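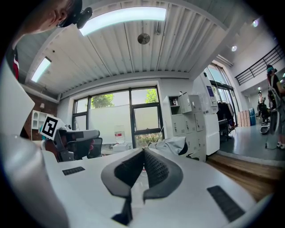 # Second pair of hand-held grippers: buy now or wait for July?

**xochitl_cuevas** — 6/26/25

Hi everybody, and thank you in advance for reading what is going to be a longer post than it should be. I do the ordering for a small lab and I've been given a little money to spend before the budget year closes. We've got hand-held grippers that people carry around to record demonstrations, and I'd love to add 2 more so folks aren't waiting on each other all afternoon.

The quote from Pasero came in at $2,000 for the pair, with spare finger pads extra. Cekix is a bit cheaper but wants six weeks. My heart says Pasero, my spreadsheet says Cekix. Has anyone here lived with either one for a while? I'm especially curious about how the mesh pads on the fingers hold up, and what else I should be setting money aside for.

**maron_bench**

Congratulations on the money! Always a nice problem to have. We've run the Pasero ones since last fall and I like them a lot, but please budget for pads. Ours went through a set every few weeks once people really got going (we do a lot of cardboard, and cardboard is rough on everything). I'd put in for a bag of 100 and forget about it for a good long time.

Also, printed markers. They get scuffed and bent at the corners and then tracking goes funny and you lose a morning wondering why. Cheap to replace, so just have a stack in a drawer.

**S. Hellwig**

I'm going to disagree a little, in a friendly way. I wouldn't buy 2 more of anything until I knew what was sitting idle. When we looked at our own logs, the grippers were in somebody's hand for 47 percent of the day. The rest of the time they were charging, or waiting for somebody to clear off the disk they record to. We'd been about to order more and what we needed was storage and a second charging station!

Xóchitl, do you have any sense of that for yours?

**xochitl_cuevas**

Oh, that's a good question, Sieglinde, and a slightly embarrassing one. I know people wait, but I only know it from hearing them sigh. I can ask everyone to jot down their times next week.

**tallpaul**

Logging is fine, but if the money goes away at year end, it goes away. I've watched that happen to us two years in a row while we collected very nice data on whether we needed things. Order the grippers, and beg for the charger in July when the new budget opens.

**S. Hellwig**

And then you have more grippers fighting over the same charger in the meantime. I'd still take the charger first, Paul. Most places can turn an order around quickly for something that small.

**maron_bench**

Could you split it? One gripper, one charger, pads with whatever is left. Christodoulou sold us a single last spring without any fuss — they carry the Pasero line, and they'll hold a quote for 30 days if you ask nicely on the phone. Email takes forever with them.

**xochitl_cuevas**

I didn't know you could get singles! I'd been treating the pair as the only way to buy them. I'll call Christodoulou in the morning and ask about one gripper, a charger and the pads, and I'll get the time sheet going too so I have something to show in July. Paul, I hear you on the deadline, and I promise the order goes in before it.

**tallpaul**

Fair enough. Get the ship date in writing, though. Our finance office goes by the invoice and yours might too.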